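Learning to Read the Water Bill

March 12, 2020

I put off writing this one for a while. A few people asked how the water bill thing ended, so I'm going to go through it from the start, including the parts where I was wrong.

We moved to Wuvbridge in the fall and the first bill was normal. The second was normal too. The one that came in January was for $581. Our usual bill is under a quarter of that. I read it standing at the mailbox, then took it inside and read it again at the kitchen table with my glasses on.

My first thought was that they had misread the meter. Everybody thinks that first. I called the water office and the woman there was polite and told me the reading was taken by radio, so a person writing down a wrong digit was unlikely. She said I could pay for a meter test, and that the fee would come back to me if the meter was off. She also said I should check my toilets before I did that. I told her my toilets were fine.

I hadn't checked my toilets.

The way to check is to put food coloring in the tank and leave it alone for half an hour. If color shows up in the bowl, the flapper is leaking. We have two toilets. The downstairs one stayed clear. The upstairs one was blue in less than ten minutes, and I felt pretty foolish about the phone call.

A flapper costs very little. I bought a Flutik at the hardware store, the universal kind, and it didn't fit. The chain was fine but the ears were too narrow for the overflow tube. I went back and got the one made for our tank. That went in with no trouble. You turn the water off at the wall, flush, unhook the old flapper, hook on the new one, and leave a little slack in the chain. Too much slack and it gets caught under the flapper, and then you have your leak back.

I thought that was the end of it. Before bed I went out with a flashlight and wrote down the meter reading. In the morning, before anyone had used any water, I wrote it down again. It had gone up by 27 gallons.

So there was a second leak. This is where I started to do things in order, which I should have done at the beginning. Our meter has a small dial that spins with even a trickle of water. I shut the main valve where the pipe comes into the basement. The dial kept turning. That meant the water was leaving somewhere between the meter at the street and the house, and I own that pipe. The town owns everything up to the meter and I own everything after it. I didn't know that when we bought the place and I don't remember anyone going over it with us.
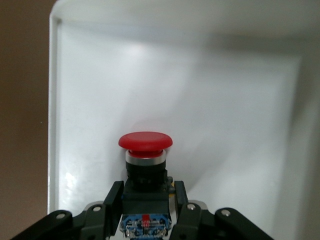
Nokuthula Botha wrote in after my last short post on this to say that the same thing happened to her, and that she lost most of a month looking for a wet spot in the yard that never showed up. Her soil was sandy and the water went straight down. She told me to stop walking around the lawn and pay someone with listening equipment.

I walked around the lawn for one more weekend and then I took her advice.

I called three companies. One didn't do leak detection. One could come in three weeks. Shabalala Plumbing could come that Tuesday, so they got the job. The man put a thing like a stethoscope on the shutoff, then on the meter, and then worked his way across the grass with a ground microphone. He was done in under an hour. He sprayed an orange X next to the walkway, maybe six feet from the porch steps, and said to dig there.

The digging was extra, and I was tempted to do it myself. The pipe is a little over three feet down. I have a decent shovel and a bad shoulder. I paid for the digging.

The leak was at a coupling from an old repair. Somebody had joined new plastic pipe to the original copper, and the clamp had rusted out on the bottom side where you'd never see it. They cut out the bad section, put in a proper fitting, and left the hole open while we watched the dial. It didn't move. I went out again that night with my flashlight to be sure, and again the next morning, and the numbers were the same.

Now the money part. Wuvbridge has a leak adjustment, but you have to ask for it. It isn't printed on the bill. You send a letter with a copy of the repair invoice, and they go back and charge you your average for the months affected, plus half of what's over. I sent mine in with the Shabalala invoice and a page of my meter readings. They approved it and took more than half off the January bill. The repair itself was more than I saved, but the leak would have kept running.

I looked at insurance for the line afterward. Jindar sends a flyer every few months offering coverage for the pipe from the street. I finally read the terms. There's a waiting period, and joints from earlier repairs aren't covered unless they did the work. Ours would not have been covered. I threw the flyer out.

What I do now is read the meter on the first of the month and write it on the calendar in the laundry room. I also put food coloring in both tanks when we change the clocks. The grass along the walkway is still a mess where they dug. I have seed for it in the garage and I'm waiting for the ground to warm up.

If your town has an adjustment like ours, I'd like to hear what they asked you to send. Ours wanted the invoice to show the address of the repair as well as the billing address, and the first copy I mailed didn't have it, so that cost me another stamp and another week.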